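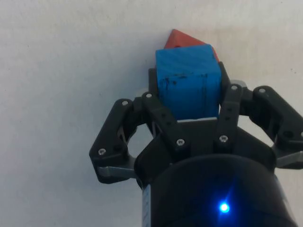
Cube bleu (face rayée) et prisme rouge-orangé, fond gris clair.

Cahier d'atelier, jeudi, 14 h. Lot de blocs en bois peint, reprise de l'inventaire et de l'état des finitions.

Présents : Noura Tarawneh, Issa Chamoun, moi. Ayman Haddadin passe vers 16 h pour les peintures.

Objet : décider quelles pièces du lot repartent en ponçage et quelles pièces restent en service. Le lot compte 65 pièces inscrites au registre, dont 49 déjà contrôlées avant cette séance. Je reprends à la suite, même fiche, mêmes critères.

Cube bleu. Teinte saturée, bleu moyen, finition peinte légèrement irrégulière. Face avant : plusieurs traces noires fines, éraflures et traînées, la plupart horizontales ou verticales, groupées dans la moitié inférieure. Arête supérieure un peu arrondie. Deux hypothèses pour les traces :
a) dépôt de matière sombre par frottement, la peinture dessous étant intacte ;
b) rayure vraie, avec perte de peinture et encrassement du fond.
Issa penche pour a). Je ne tranche pas à l'œil. Essai prévu : gomme blanche sur 1 cm de trait, puis chiffon à peine humide, puis loupe. Si le trait part à la gomme, on classe en « sale » et la pièce reste en service. Sinon « rayé », code R2.

Attention à la fiche : la case « usure » mélange toujours salissure et rayure. Déjà signalé à Hala Nasrallah, qui tient le modèle. En attendant je note le code à la main dans la marge.

Prisme rouge-orangé. Bloc triangulaire, type toit. Petit trou ou encoche sombre sur la face, à reprendre à la loupe. Si c'est un trou percé, il doit figurer au registre et il n'y figure pas. Si c'est un éclat ou un nœud sauté, il faut le dater d'avant ou d'après peinture : bord peint = avant, bois nu = après. À faire avec la lampe rasante, celle de l'établi du fond. Pas de rebouchage avant que ce point soit réglé. Issa a de la pâte à bois ouverte et voulait y aller tout de suite, je l'ai arrêté.

Couple cube + prisme : la pile élémentaire (maison) reste notre montage le plus demandé, donc ces deux formes passent en priorité. Mesures à prendre au pied à coulisse, trois par arête, moyenne arrondie au dixième :
-- arête du cube, sens du fil et travers ;
-- base du prisme, longueur et largeur ;
-- hauteur au sommet, équerre posée contre le marbre.
L'ancien relevé de Lama Akl ne donne qu'une valeur par pièce, sans préciser le sens. Inutilisable pour le bleu, le bois ayant pu travailler depuis. Je le garde dans la pochette mais je ne le recopie pas.

Peinture. Le bleu du lot vient d'un pot Ziker, le rouge d'un pot Welleck. C'est ce que dit l'étiquette collée dans le couvercle de la caisse, sans numéro de série pour l'un ni pour l'autre. Ayman confirme de mémoire pour le bleu, pas pour le rouge. Pour les retouches il propose une couche unique au pinceau fin, sur la face marquée uniquement. Je préfère reprendre la face entière, ponçage au grain fin compris : une retouche locale sur une finition déjà irrégulière se verra plus que le défaut. Désaccord noté. On fera les deux sur des chutes et on comparera.

Vernis : rien décidé. L'échantillon Clelex jaunit sur le blanc, à vérifier sur le bleu où l'effet sera peut-être négligeable. Noura prépare quatre plaquettes, une nue, trois vernies, à laisser près de la fenêtre.

Fond de prise de vue. La surface claire et mate convient pour le bleu comme pour le rouge. Elle porte quelques petits points foncés. Sans conséquence pour les couleurs, gênant si l'on veut un jour détourer automatiquement. Passer l'aspirateur à main puis le chiffon avant la prochaine série. Si les points restent, c'est dans la matière et on laisse.

Registre : la fiche du cube bleu était classée sous la référence 2904, celle du prisme sans référence. J'ai laissé un intercalaire. Ne pas réattribuer de numéro avant que Hala ait retrouvé la liste d'origine, on a déjà eu un doublon comme ça sur les cylindres.

16 h 40. Chutes découpées, poncées, dépoussiérées. Première couche bleue passée par Ayman sur deux d'entre elles. Deuxième couche demain matin, pas avant.

Reste à faire :
-- essai gomme sur le bleu (moi)
-- loupe + lampe rasante sur le trou ou l'encoche du rouge (Issa)
-- plaquettes vernis (Noura)
-- séparer « sale » et « rayé » sur la fiche (Hala)
-- racheter du grain fin, il reste une demi-feuille

Le pied à coulisse Rocha affiche un zéro décalé quand la pile faiblit. Remettre à zéro avant chaque pièce et noter l'heure du dernier changement de pile sur l'étui.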